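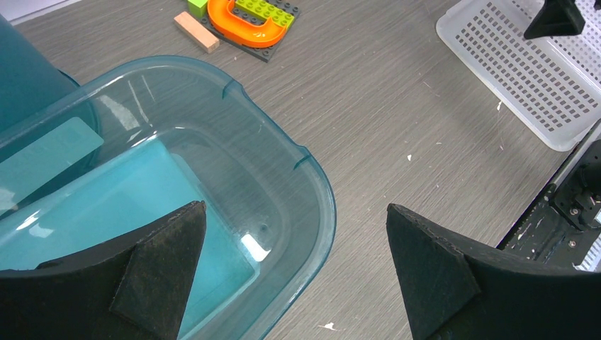 Parish schools should pay their religion teachers

Our parish school in Wisberg has 12 classroom teachers, and every one of them is paid for math, reading and science. Religion is handled differently. It goes to whoever has a free period, or to a parent who said yes in June and regretted it by October. I taught it that way myself for 4 years. I think the arrangement is wrong, and I think most Catholic schools our size could change it if they wanted to.

The usual defense is that faith is the work of the whole school and should not be handed to a specialist. I agree with the first half. A child learns as much about mercy from how the front office treats a late arrival as from any textbook. But we would say the same about reading, and we still hire someone who knows how to teach it. When a sixth grader asks why God would let her grandfather suffer, the adult in the room ought to have thought about that question before 10:40 in the morning.

I had not, the first time. I said something about mystery and moved on to the worksheet. She didn't ask again that year.

Satish Shukla ran the religion program at the Siltano school for 6 years before the position was cut. He had a theology degree and a teaching certificate, and he was paid on the same scale as the science teacher. He knew the families. He sat in on confirmation interviews and was often the one who noticed that a student was going along with it to please a grandmother. After he left, his classes were split among the homeroom teachers, who did their best with his binders. The binders were good. They could not answer follow-up questions.

The parents noticed within a semester. Some of them wrote to the pastor. He wrote back that the budget was tight, and I am sure it was. The same budget covered new gym flooring the following summer. I don't bring this up to embarrass anyone. Floors wear out, and a bad one can hurt a child. My point is that the floor was put down as a need and the teacher was put down as an extra, and that choice was made before anyone added up the numbers.

Money is a real problem and I don't want to wave it off. A full salary is hard for a school with small classes. A shared one is less hard. The schools in Siltano and Prero are close enough that one person could teach mornings at one and afternoons at the other. Ngan-ling Mak did this with music for both buildings, and the children at each place considered her theirs. If it can be done with a cart full of xylophones, it can be done with a Bible and a set of notebooks.

There is also the matter of tuition. When our school last raised it, the letter home listed technology, insurance and utilities. Religion did not appear, though it is the reason many of us pay tuition at all when the public school is free and perfectly decent. A family with two children here pays an extra 600 dollars a year under the new rates. I would have complained less if part of that had been going to the subject on the sign out front.

Some people worry that a paid religion teacher will let everyone else off the hook, and that the homeroom teachers will stop leading prayer or taking their classes to Mass. I have heard this from people I respect. It did not happen at Siltano. If anything the other teachers prayed with their classes more, because they had someone down the hall to ask about it. A second grade teacher told me she had been nervous for years about explaining the Eucharist and had mostly read from the book. She stopped needing the book.

I would also like to see the training improve. Our diocese offers an evening course for catechists, and it is worth taking, but it was designed for people who teach one hour a week to children they barely know. Someone who stands in front of the same students every day needs more than that, including time to watch another teacher do it well.

Our school board takes up staffing again in the spring. The religion position has been on the wish list, under the new copier, for as long as I have been reading the minutes. I plan to ask that it be moved to the regular budget, with a salary next to it, and I hope other parents will come and ask for the same thing.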